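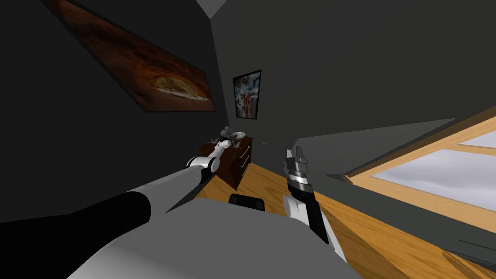
Bedroom, dark walls, brown dresser.

Quick one tonight, dinner's in the oven and I have until the timer goes.

So the ink samples came. All 47 of them. Tiny vials, tiny labels, the kind of handwriting where a 1 could be a 7. Maëlys Texier was clearing out her stash and asked if anyone in the letter group wanted it and I said yes before I'd read to the end of the message. Paid the postage, that was it. Very generous. Also possibly a trap.

I've been swatching since September, if you count the two weeks where I did nothing. My method, for the people who asked:

Glass pen first. One line of writing, one figure eight, one fat blob. Rinse, wipe, next vial. Then if I like it, it goes in a real pen for a page or so. Glass pens lie a bit, everything looks darker and wetter than it will out of a fine nib.

Paper is the Plirkard pad, the 100 gsm one. I like it a lot for swatches. Slight tooth, no feathering so far, a little ghosting on the back with the really wet inks but I don't use the backs anyway. The cover is ugly. Sort of a mustard? I've stopped noticing.

Favorites so far. Zavuvska has a gray-green that looks like pond water in the vial and dries into something gorgeous, with a pinkish edge where it pools. I've filled the Trineo with it twice now. Would buy a full bottle, except I have rules about full bottles. (The rule is finish one first. I have not finished one.)

Also a brown from Lacroix, very plain, writes like butter. Dry in 7 seconds on the Plirkard, I timed it with my phone. As a lefty that's huge!! Everything I love takes forever to dry and then ends up on the side of my hand and then on the fridge.

Not so much: the purples. There are so many purples in this box Maëlys. They all blur into one purple for me by the fourth or fifth. And one orange that I can't read at all unless I'm right under the lamp. Pretty, useless for letters. Maybe for underlining.

One vial had leaked in it's little bag, so I've lost most of a teal. Wiped it off, put what was left in a clean vial. If you're mailing samples please tape the caps, and then bag them, and then maybe bag them again.

Letters! I owe letters. Perrine Boyer, yours is half done, it's the one with four different inks in it, sorry, I kept switching. Jomar Rivera, I got the postcard, the stamp was fantastic and I steamed it off and kept it. Reply is coming in the pond water ink.

Somebody asked in the comments how I store the swatches. Badly. I cut them into cards, punched a hole in the corner, put them on a binder ring, and the ring is already too small. Sylvain Baudry says he keeps his by color family and I keep mine in the order I opened them, so finding anything means flipping through the whole lot. I'll probably re-sort once they're all done. There's still a good pile of blues to go and I'm saving those becuase blues are my favorite.

Next post should be the blues, plus the nib thing I promised ages ago. Timer's going. Bye!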